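About Preleo

Who we are

Preleo is a small company for two-arm robot simulation. We started in a rented room above a bicycle shop, with two used arms and one table, and in the first year we spent more hours repairing cables than writing software. From this time comes our main product, Makus. It is a virtual tabletop workcell, where a customer can prepare and test a handling task before any metal is bought or moved.

We are now 42 people. Most of us studied mechanics or computer science, a few came from packaging and from hospital supply. We are proud of this mix, as the people from packaging usually find the mistakes first.

What we offer

Makus comes as a kit. In the kit you find the arm models, the grippers, the room, the table and a library of 1,302 everyday objects. Each object has its weight, its friction and its shape measured in our workshop by hand. You choose a set, put it on the table, and give the arms their task. The arms can be led by an operator with two hand controllers, or by your own program. 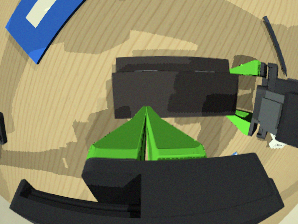
Makus workcell, gripper view: two grippers with green fingers at a dark box.

We get many questions about the views. Makus gives a view over the whole table and also close views from the grippers, and all of them are recorded with the same clock. Customers who train their own control software tell us that the close view is the one they use most. The shadows are calculated for every view, and you can change the lamps, or switch them off if your computer is older.

The second product is Lau, our review service. You send us a recorded task and we send back a written report. In the report we say where the fingers close too early, where one arm disturbs the other, and which parts of the motion a real arm would not be able to follow. The report is written by a person and has usually four to six pages. Since the beginning of the service we have reviewed 1,702 tasks.

How we work

A new customer begins with a trial of three weeks. In the first week we ask you to do nothing special, only to move the arms over a bare table and learn the controls.

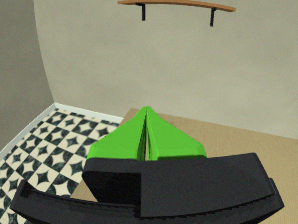
Many customers want to skip this week, and we understand it, but we kindly ask them not to. An operator who knows the reach of the arms makes cleaner recordings later, and the Lau report is then shorter and cheaper. In the second week come the objects, first one by one and then in groups. In the third week you bring your own task, and one of our engineers stays with you on the call as long as you need.

Objects that are not in the library can be ordered. Please send us two pieces of each, as one of them is cut open for measuring and doesn't come back. Delivery of the finished model takes up to 42 days.

Where we are going

In July we moved to a larger workshop in Akach, close to the freight station. There is place for four real cells next to the simulated ones, and visitors are welcome after 2 p.m. when the measuring is finished. The new edition of our catalog is also prepared there. It lists all table sets, from simple blocks to the mixed desk set, with cases, mugs, pads and thin sticks. 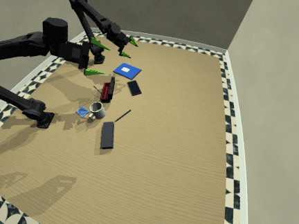 Preleo Product Catalog | Issue 7 | p. 18

The mixed desk set is the one we recommend for a second project. A mug and a flat pad ask for very different grips, and a thin stick is still difficult for most programs we have seen, also for ours. We publish our own results for every set in the catalog, including the weak ones. For the desk set we ran 1,169 trials, and the full table of results is sent on request.

Schools and universities receive Makus at a reduced price. Lau reports for student projects are free of charge, one per class and year. Please write to the Akach office from your school address and tell us which computers you have.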